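Groltedico 5 review: good planner, fiddly everything else

January 10, 2019

Short version first as I'm meant to be packing up the bench. Bought a seat in August, used it most days since, mostly two-arm stuff in sim. Keeping it. Wouldn't hand it to a beginner without a week set aside.

What it is: motion planning plus a task editor plus a simulator viewer, all in one install. You load your robot model, load a room, write a task as a tree of steps, and it works out the arm paths. Came over from Lirneck, which I'd used for years and which is free, so that's what I'm comparing against the whole way through.

Install

Not great. The installer wants its own copy of half the libraries I already had, and it didn't tell me it was putting them in my home folder. Second go on a clean machine was fine. Licence is tied to the machine, not to you, so plan for that if you swap between a desktop and a laptop. Support moved mine over in a day, no fuss. Docs are a mixed bag — the planner pages are very good, the viewer pages look like they were written for version 4 and never touched again. Two of the menu names are just wrong.

The test job

Doors. I always test on doors. Reaching for a handle sounds like nothing, but the goal is small, the frame is right beside it, and the second arm has to be parked somewhere sensible while the first one works. If a planner is going to do something daft it'll do it at a door.

Set it up as 1000 runs, start pose of the robot jiggled a bit each time, handle position fed in with some noise on it. Same set in Lirneck with the same model and the same seed. Groltedico got a clean approach path on 822 of them with the default settings. Lirneck got 160 fewer. Both got better with tuning but I don't trust anybody's tuned numbers, mine included, so those are the ones I'm printing.

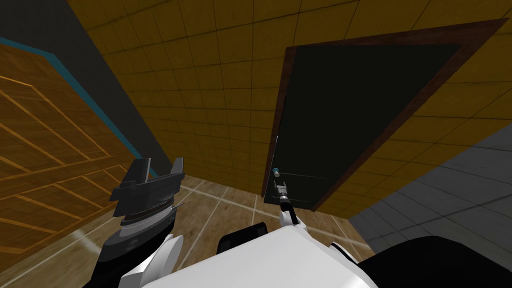 Groltedico viewer, door task. Slim gripper just under the knob, other arm held away from the door.

Default settings matter more than people let on. Most of us never change them. The thing I like here is that the second arm gets treated as part of the problem from the start. In Lirneck you plan one arm, freeze the other, then find out the frozen one is in the way and go back. Groltedico plans the pair together and you can tell it "keep the left one clear of this panel" as one line in the tree. Took me ages to find that line, it's under Constraints > Soft, which is a silly place for it. But it works.

Approach direction is also well done. You give the handle a cone instead of a single pose and it picks. Coming in from below was what it chose most often with my arm lengths. Not what I'd have picked by hand, and my hand-written version failed more, so fair enough.

Perception side

Thin. There's a handle detector plugin, made by Ishida, sold separately, and I think the price is cheeky for what you get. Finds round knobs well. Lever handles so-so. Flat pull plates, forget it. It also leans hard on colour — a knob that contrasts with the panel, no trouble, but I repainted a test handle to match its door and the detector wandered off to a corner of the frame and stayed there quite happily with a high confidence score. That confidence score is not worth looking at imo.

You can write your own detector and feed it in. Interface for that is plain and sensible, one function, pose in and pose out, took me an afternoon. I'd do that before paying for the plugin.

Simulator

Fine for reach and collision. The rendering is bright and clear, textures are repetitive but who cares. Contact is where it gets wobbly. Fingers closing on a small round knob tend to slip or jitter unless you drop the timestep, and then everything crawls. So my numbers up there are for getting to the handle, not for opening the door. I did try full opens. Results moved around so much from one build to the next that I binned them.

Also the head camera view and the free view don't share bookmarks. Drove me up the wall. You line up a nice angle, switch, switch back, gone. Reported it. Got a polite reply.

Task editor

Better than expected. Trees, drag and drop, or plain text if you'd rather, and the two stay in step. I write in the text and look at the picture. Retry behaviour is clear: each step says what counts as failed and what happens next. Error messages name the step and the joint, which after years of "plan failed (3)" feels like luxury.

One nasty bug. Rename a step while a run is paused and the whole tree resets to the top with no warnign. Lost a long batch that way. Don't rename things while paused.

Speed

Planning is quick. Two-arm plans come back in up to 5 seconds on my old desktop, mostly well under. The first plan after loading a room is slow while it builds its collision map, then it's cached. The cache isn't cleared when you move furniture though!! You have to hit Rebuild yourself. Found that out when an arm went cleanly through a cupboard and was marked as a pass.

Who should get it

If you've got two arms and tight spaces, yes. One arm on a table doing pick and place, stay with Lirneck, you won't see the difference. If you need good contact, look elsewhere for the sim and use the planner alone — it does run headless, and that's how I use it about half the time now.

I bought mine through Fandham, full price, no deal with anyone. They sell a yearly seat and a forever seat. The forever one only gets fixes for the version you bought, read that bit before you click.

Good: planner, two-arm constraints, error messages, text trees.
Bad: viewer docs, contact, stale collision cache, the rename bug.

Will update if the next build fixes the cache thing. Haven't tried the wheeled base module yet so don't ask me about that one.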